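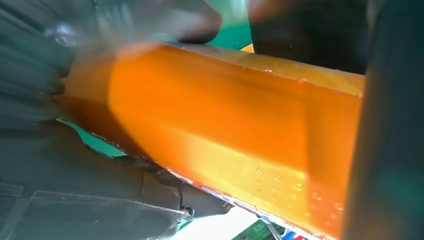 *Abb. 1: Orangefarbener Block mit Wassertropfen auf der Seitenfläche*

## Zwischenbericht Mai: Sortierplatz Prurkdale

Berichtszeitraum: letzte vier Wochen
Verfasser: Rui Cardoso
Empfänger: Förderstelle Pladska

### Stand der Arbeiten

Der Sortierplatz ist eingerichtet und seit Beginn des Berichtszeitraums in Betrieb. Bearbeitet werden leere und teilentleerte Getränkeverpackungen aus den Sammelstellen in Prurkdale und Peixoto. Bisher wurden 3000 Stück durchgesehen und einer Fraktion zugeordnet. Das entspricht dem Arbeitsplan.

Die Sortierung erfolgt nach Material und Farbe. Klare und farbige Kunststoffe werden getrennt erfasst. Innerhalb der farbigen Fraktion macht Orange den größten Anteil aus, gefolgt von Grün. Im Antrag waren wir noch von mehr klarer Ware ausgegangen. Die Behälter für die farbige Fraktion müssen deshalb häufiger geleert werden als geplant, die für klare Ware seltener. Wir haben die Aufteilung der Stellflächen entsprechend geändert.

### Feuchtigkeit

Bei einem Teil der Ware sitzt Wasser auf der Außenseite. Für die Farbzuordnung ist das unerheblich, beim Wiegen verfälscht es die Werte. Feuchte Stücke kommen seit der zweiten Woche zuerst auf das Abtropfgitter und werden danach gewogen. Die Wiegeprotokolle der ersten Woche sind im Anhang gesondert gekennzeichnet und gehen nicht in die Auswertung ein.

### Etiketten und Verschlüsse

Die Etiketten machen mehr Arbeit als angenommen. Viele sind eingerissen oder teilweise abgelöst. Angaben zum Inhalt lassen sich dann nur noch zum Teil ablesen. Hinzu kommt Importware mit chinesischer Beschriftung, für die in unserer Artikelliste bisher keine Einträge vorhanden waren. 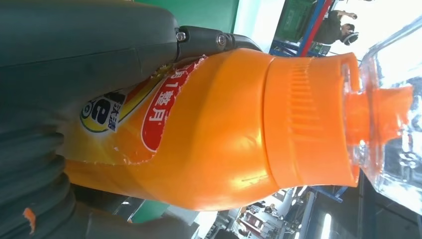

*Abb. 2: Orangefarbene Kunststoffflasche mit geriffeltem Schraubverschluss, Etikett teilweise abgerissen*

Stücke mit beschädigtem Etikett werden jetzt nach Flaschenform, Farbe und Verschluss erfasst und erhalten den Vermerk »Etikett unvollständig«. Für die Importware wurde eine eigene Liste angelegt. Sie umfasst derzeit neun Artikel und wird laufend ergänzt. Lesbare Schriftzeichen und Logos werden mit aufgenommen.

Ursprünglich sollten alle Verschlüsse vor der Zuordnung abgeschraubt werden. Der Abnehmer Pulla nimmt die Flaschen auch mit Verschluss an, sofern sie leer sind. Bei leeren Flaschen entfällt der Arbeitsschritt daher. Teilentleerte Flaschen werden weiterhin geöffnet und ausgegossen.

### Ausstattung

Transparente Kunststoffbehälter haben sich für die Zwischenablage bewährt, der Füllstand ist von der Seite zu erkennen. Zehn weitere Behälter wurden aus dem Sachmittelbudget bestellt. Die Lieferung steht noch aus. Bei den übrigen Positionen gibt es keine Abweichungen vom Kostenplan.

### Offene Punkte

- Abstimmung mit Pulla, ob Etikettenreste an den Flaschen verbleiben dürfen
- Ergänzung der Artikelliste um die Importware aus Peixoto
- zweites Abtropfgitter, Angebot liegt vor, Freigabe durch Pladska erbeten

### Nächste Schritte

Im kommenden Zeitraum wird die Sammelstelle am Nordrand von Prurkdale einbezogen. Dort fallen nach Auskunft der Betreiber überwiegend klare Flaschen an. Die Stellflächen werden nach den ersten Lieferungen nochmals geprüft. Die vollständigen Wiegeprotokolle und die überarbeitete Artikelliste reichen wir mit dem nächsten Bericht ein.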